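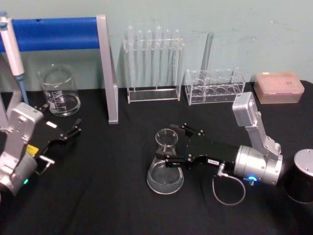 Re: glassware on the black cloth, and how to store tubes between classes

Hello all,

I answer below the lines of the earlier message. I am sorry for the slow reply, I wanted to try some of the advice before I write about it. My English is also slow.

On Thursday the list member from Bromska wrote:

> We are fitting out a small teaching bench and we have a budget for
> 2 racks and some basic glass, no more. My questions are these.
> Do you put a cloth on the bench or do you work on the bare top?
> Do you keep the test tubes with the mouth up or the mouth down?
> And has anybody ordered from Jerkitz recently? Their list says
> 3,509 for the bench set and I can not understand if this includes
> the pipette or only its stand.

> Do you put a cloth on the bench or do you work on the bare top?

We use a cloth, and a black one. Before it we had a white sheet, and clear glass on white is very hard to see when the wall behind is also pale. Ours is a grey-green, and it has its marks from many years. On the black cloth the foot of a flask has a clear line and the hand goes to the right place. The cloth must be pulled flat before the glass is put on it. I iron ours, but I know that in other rooms they think this is too much. Please don't buy a cloth with a loose weave, as the feet of the racks catch in it when you slide them.

I should say also that the cloth is good only for water and for dry practice. For anything else we take it off and work on the bare top, and this is written in our rules for the room.

> Do you keep the test tubes with the mouth up or the mouth down?

Mouth down, when they are clean. In the acrylic rack ours stand in one line with the round ends at the top, and dust does not fall in. A student can also see from the door that these are not in use. When the tube is in use it goes in the lower rack, the one with round holes, mouth up. A single long tube leans in this rack, because the rack is really too low for it, and I have asked Fistden if they can make the same frame a little higher. They were polite and said they will look at it. This was in June and I am still waiting.

If your money is enough for two racks only, I would take one of each kind and not two the same.

About the order of things on the bench. We keep everything at the back, in a row, and leave the front free for work. The blue padded bar on its metal stand is at the left, with the beaker below it. The pipette stays at the left end also, upright. To the right come the racks, and last the box of tips, a little away from the rest so that a sleeve does not pull it down. I have seen rooms where the tip box is beside the pipette and this looks more logical, but with us it was always knocked over there.

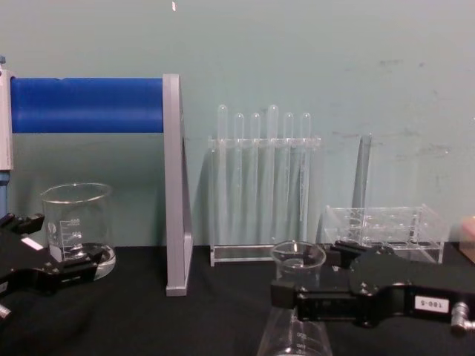 The beaker is the piece which I move most often, so it has the most room in front. I fill it to the lower third for the pouring exercise. With more water the beginners pour too fast, and with less they tip the glass so far that they lose control of the lip. The conical flask stands to the right and they lift it by the neck. I know some teachers don't like this and want a hand under the base. For a small flask with cold water I allow it.

One remark about the printed scale. I tell the students that the white lines on a beaker are a help for the eye and not a measurement. Every year someone writes a volume in the notebook to the last millilitre, taken from the beaker. For this we have the pipette.

> And has anybody ordered from Jerkitz recently? Their list says
> 3,509 for the bench set and I can not understand if this includes
> the pipette or only its stand.

I asked them the same question by telephone. The answer was that the pipette is not included, and the box of tips also not. Without these I find the price too high. We bought our glass and racks in separate parts, some from Fistden and some from Radulović, and we paid almost 2,000 for all, but the cloth we had already and the stand came from the old laboratory upstairs. So please don't compare the two sums directly. Radulović packs very well, each piece in its own carton, but the delivery is slow and they do not answer letters after four in the afternoon.

My own question to the list: how do you clean the clear acrylic? We used window spray on a rack we had before and after a year it had small white cracks at the holes. Now I use only lukewarm water with a drop of dish soap and a soft cloth, but the inside corners of the shelf stay dull. A brush makes scratches. If somebody has a method for the corners I would be very thankful to read it.

With kind regards to everybody,
the teaching room, second floor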